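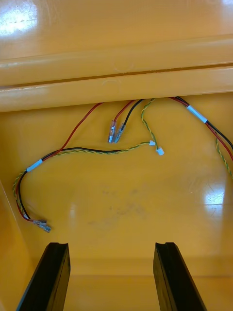

Entry of 2020-03-20. Calibration of the soil moisture loggers from the Ikville orchard plots was resumed this morning, following the return of all 21 units from winter storage. The purpose of the present work is to establish whether the calibration constants recorded at the end of last season remain valid for the clay loam at Ikville, or whether a fresh set must be issued before the units go back into the ground. Soil samples are kept on the other side of the room, and hands are washed between the two.

Background

The loggers do not measure water directly. Each one reports a raw value that rises with the moisture of the soil between its prongs, and that value must be compared with soil of known water content. The constants in use until now were derived from a sandy soil taken at Mokgethi. Their use at Ikville was accepted as a temporary measure and was noted as such in the previous notebook. Readings from the lower rows last season ran consistently higher than the hand samples taken beside them, most clearly after rain. The upper rows agreed well enough that no correction was requested.

Two explanations were put forward at the close of the season. The first is that the clay holds more water close to the prongs than the sandy soil does. The second is that the loggers in the lower rows had been installed in holes dug too wide and backfilled loosely, so that water collected around them. The present work can address the first explanation only. The second will require a visit to the site, and the installation notes for those rows are incomplete.

Soil preparation

Soil was collected from the Ikville plots at the depth of the prongs, broken up by hand, and passed through the coarse sieve. Roots and stones were discarded. The soil was then spread on the drying racks and turned morning and evening until its weight no longer changed from one weighing to the next. It was then divided into six lots. The first lot remained dry. Measured water was added to each of the others in increasing amounts, mixed in thoroughly, and left to stand overnight under a lid.

It should be recorded that the fifth lot was mixed twice. After the first mixing, lumps remained at the bottom of the bucket that were visibly paler inside when broken. The lot was turned out, rubbed through the sieve again, and returned. Colleagues repeating this procedure are advised to add the water as a fine spray over a thin layer of soil. Pouring it into the bucket gave the poor result described.
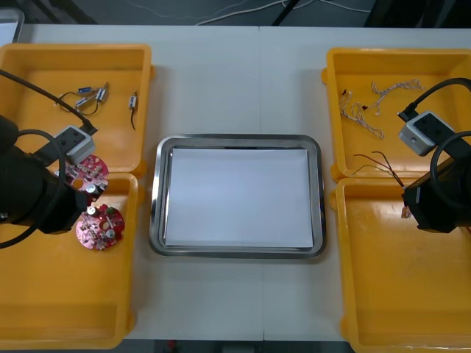

Packing the test cylinders

Packing is the step most likely to spoil the comparison. The same soil at the same water content will give a different raw value if it is pressed more tightly, and the difference can be larger than the effect under study. Each cylinder was filled in shallow layers, and each layer was tamped with the flat wooden tamper before the next was added. The surface was scratched lightly between layers so that they would bind. A small core was taken from every cylinder after the readings, weighed moist, dried, and weighed again. The core from the first wet lot came to 135 grams after drying, and the others were judged against it. Any cylinder that departed noticeably from this figure was emptied and packed again.

The wettest lot could not be packed to the same standard. It smeared against the wall of the cylinder and rose around the tamper. Its readings have been entered in the table but marked with a cross, and they should not be used in fitting the curve until a second attempt has been made.

Readings

The highest raw value obtained in a properly packed cylinder was 221. In the old sandy soil, a lot with the same proportion of water had given a clearly lower value. The direction of the difference agrees with the first explanation above. Its size does not fully account for the excess seen in the lower rows, and the question of the backfill therefore remains open.

Agreement among the loggers was good in the dry and middle lots. In the wetter lots the units spread apart slightly, with the older Vonen units reading toward the bottom of the group. No unit was rejected. One unit gave an unsteady value in every lot, which settled when the plug at the logger end was held firmly in place. The plug was cleaned and the unit was read again from the start. The second set of readings was steady and has replaced the first, which is struck through but left legible.
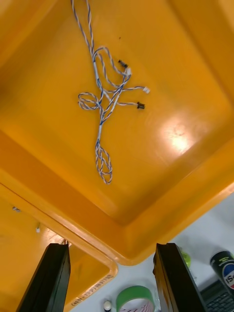 The temperature of the room was noted at the beginning and end of each set. It rose during the afternoon when the sun reached the south windows, and two cylinders standing near the glass had to be moved. Their readings were repeated after they had stood in the shade for the same period as the rest. It would be preferable in future to take all readings before midday, or to lower the blinds at the start of work.

Provisional position

The Mokgethi constants should be withdrawn for all Ikville plots. A provisional curve has been drawn through the five usable lots and is attached inside the back cover. It is suitable for comparing one row with another. It is not yet suitable for setting irrigation times, and it should not be passed to the orchard staff in its present form.

The constants for the Odo plots are unaffected by this work. Soil from Odo has been requested and has not arrived.

Outstanding items

Repeat the wettest lot with a shorter standing time and a narrower tamper.

Dry the remaining cores and enter the weights in the table, including those from cylinders that were later repacked.

Locate the installation notes for the lower rows, or obtain a written account from whoever dug the holes.

Replace the lid on the third soil bucket, which no longer seals. A plate and a weight are in use for the present.

Return the coarse sieve to the seed room before the end of March.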